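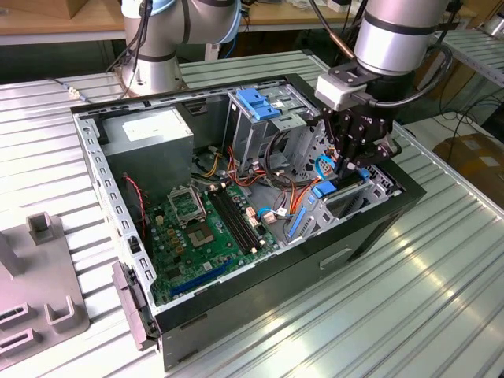
Zinash Ambaye wants to know whether the Brundwood swap shelf will take her old desktop computer, and if so, whether she has to carry it up the stairs herself. Yes, and yes. The elevator has been promised since before the shelf existed.

What can I leave?
Anything one adult can lift. Computers, lamps, toasters and radios are all fine, in working order or in pieces, provided the pieces belong to each other. Tape a note on top saying what's wrong with it. "Makes a smell" counts as a note.

What won't you take?
Mattresses, paint, and encyclopedias. We have encyclopedias.

Should I wipe my hard drive first?
Please. We would like to know less about our neighbors.

How many things can I take home?
7 per visit. The limit used to be 200 a year, which Cremilda Guerra reached by March.

Is there a fee?
No. There's a jar by the door, and it has been known to rattle.

Can I reserve something?
No. You can stand near it and look attached.

I took a bread maker and I don't want it. Can I bring it back?
Everyone brings back the bread maker. Put it on the bottom shelf, where there's a gap for it.

Where do I park?
Behind the Lillgate entrance. The Grudness Road lot belongs to the dentist, who tows.

When are you open?
Until 19:00, or 7 in the evening if you prefer your clocks local. Drop-offs stop half an hour before that. Bags left on the step overnight go to the raccoons.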